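Stirdale Boards > Home and Storage > Clothes and Shoes > Keep the boxes or bin them?

4 min read

wardrobe_sceptic
Every storage guide says keep trainers in the box they came in. I've done it for years and I'm no longer convinced. A box takes up three times the room of the shoes, you can't see what's inside, and half of mine have gone soft at the corners. Has anyone got proof it does any good, or do we all repeat it because the last person did?

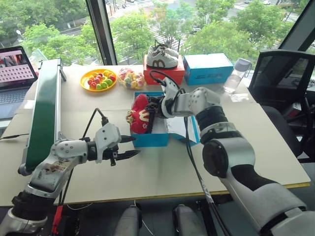 Red one going in the blue box, white one on top of the red box.

marrowfat
Proof, no. But I had a pair on an open shelf by a south window and the red went a sad salmon pink on one side. The pair in the box didn't. I'd start by getting yours away from that big window.

wardrobe_sceptic
So the window did it. A cupboard with a door would have done the same job as the box.

tin_of_buttons
I don't buy the fading story either. What were they made of, how long were they there, same make as the boxed pair? My complaint is different: people put shoes in boxes slightly damp and wonder why they smell by October. Card holds on to it.

marrowfat
Same make, bought together. Two years on the shelf. Believe it or don't.

hobnail835
Boxes are worth keeping for one reason and that's selling. I've sold a fair few pairs on Wasura and buyers always ask if the box is included. Whether they pay more for it I couldn't swear to. They certainly haggle more when it's missing.

tin_of_buttons
"Haggle more" is how it feels when you're the seller.

wardrobe_sceptic
Fair point on selling, but I wear mine. My other grumble is fit. Anything with a thick collar has to be coaxed in, and if you push the heel down first the toe rides up and the lid won't shut. I go toe first now.

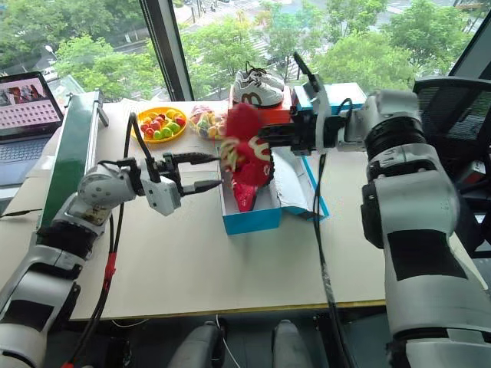 It helps a bit with a fluffy collar, though I still wouldn't call it easy. Then you have the lid flapping about on one side, so the box needs double the table while you pack it. A loose lid is far less bother.

hobnail835
Disagree. Loose lids get lost. I've a stack with other boxes' lids on and not one fits.

quiet_landing
Has anyone used the Cledent drop-front ones? Clear plastic, they stack. Seen them recommended on here but always by people who've had them a week.

tin_of_buttons
Had them. The fronts pop open once you go over four high. Went back to a rack.

marrowfat
Mine are fine, but I only stack three. The Quách canvas ones sag, avoid.

wardrobe_sceptic
So plastic pops open, canvas sags and card goes damp. I'm going to flatten the lot except the two pairs I might sell, and put the rest on the cupboard floor. If they turn salmon pink in the dark I'll come back and apologise to marrowfat.

marrowfat
I'll keep a space free for it.

hobnail835
Don't flatten the red box, it's a good stiff one. Use it for cables or something.

Contact the moderators | © Stirdale Boards, March 2025 | Back to top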